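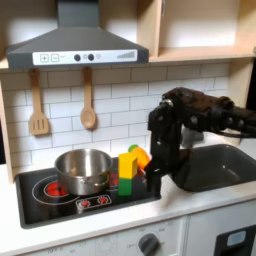
How long should play furniture be left after oiling before children use it?

Leave it overnight in a room with a window open. If the surface still feels tacky in the morning, wipe it with a dry cloth and wait until the afternoon.

Section 4: Cleaning and care

This section covers all wooden play furniture in the Botton range, including tables, shops, workbenches and kitchens. Painted parts and bare wood are treated differently, so check which you have before you start.

4.1 Weekly cleaning

1. Take off all loose items and put them to one side.
2. Brush crumbs and sand out of the corners with a soft, dry brush.
3. Wipe all surfaces with a well-wrung cloth and a little washing-up liquid in warm water.
4. Wipe again with clean water.
5. Dry with a towel straight away. Pay attention to joints and the undersides of shelves.

CAUTION: Do not use bleach, scouring powder or a steam cleaner. Steam lifts the glue in the joints.

Note: Felt-tip marks on bare wood can usually be taken off with a pencil rubber. Try this before using any liquid.

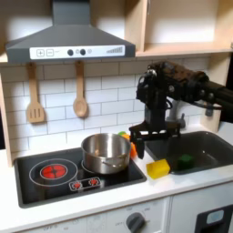 Crayon is harder to shift. Scrape off what you can with the edge of a plastic card, then rub the mark with a barely damp cloth. On painted parts, stop as soon as colour shows on the cloth.

4.2 Re-oiling bare wood

Re-oil once a year, or sooner if water no longer beads on the surface. Use Oltus clear oil, part number 836, or another oil marked as safe for toys.

1. Clean the furniture as in 4.1 and let it dry fully.
2. Sand rough patches lightly, along the grain.
3. Remove the dust with a dry cloth.
4. Put on a thin coat of oil with a lint-free cloth.
5. Wait 19 minutes, then wipe off all the oil that has not soaked in.
6. Apply a second coat only to areas that still look pale.

CAUTION: Oily cloths can catch fire by themselves. Lay them flat outdoors to dry before throwing them away.

4.3 Checking the fixings

Check the fixings each term -- or every 13 weeks if the furniture is used at home.

1. Tighten loose screws by hand with the key supplied. Do not use a power driver.
2. Press each screw cap to make sure it is fully home.
3. Pull gently on the wall strap. Replace it if it is frayed.

Spare caps and straps are sold as the Festus fixings pack.

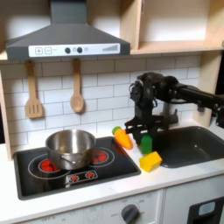
Play kitchen: range hood, open shelf and sink basin.

4.4 Storage

Store in a dry room, away from radiators. Stand the furniture upright and do not stack anything on it. Cover it with a cotton sheet; plastic holds damp against the wood.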